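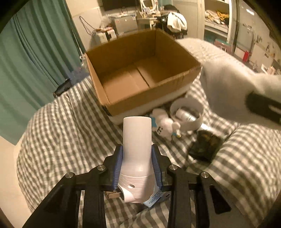 The Ostmont open day was held on 2018-11-01 in the residential rooms on the upper floor. Visitors could follow the manipulation work at close range and put questions to the operators between runs. The task in the bedroom was packing: mixed personal items on a bed, one open cardboard box, one two-finger gripper. A white handheld appliance, similar to a compact folding hair dryer, is held upright between the ribbed blue finger pads, with the box directly beyond it. The checked bedding gives way under anything placed on it, so the height of an item changes from one grasp to the next. A small plush toy lies on its side close to the box. Soft goods of that kind were discussed at length in the afternoon, mostly with regard to closing force.

Gripper and pads
The pads are replaceable and are treated as a wear part. Ilura supplies them to us in sets, and the present set had completed 800 grasps before the open day. Replacement is scheduled at 1000. Ribbed pads were chosen after smooth ones let curved housings rotate during the lift – a fault that shows up late and usually costs the whole run. The linkage keeps both pads parallel through the full stroke.

Task definition
A packing run ends when every listed item is inside the box and the gripper is clear of the flaps. Items may be placed in any order. Cords, straps and labels must not hang over the box wall. A dropped item may be picked up again, but the run is then logged separately.

Records
The packing set stood at 2896 runs on the morning of the visit. Runs are stored by room and by item class, and a run with a missing end state is excluded. Ackah handles storage and indexing. The viewing software is Plemano, which several visitors asked about – it is an internal tool and is not available for download.

Attendance
Registration closed at 85 places. Groups were kept small on account of the room size, and each group saw the same task with a fresh item layout. A second open day is planned for December, with kitchen tasks in place of packing. Registration will be by email, through the address on the contact page.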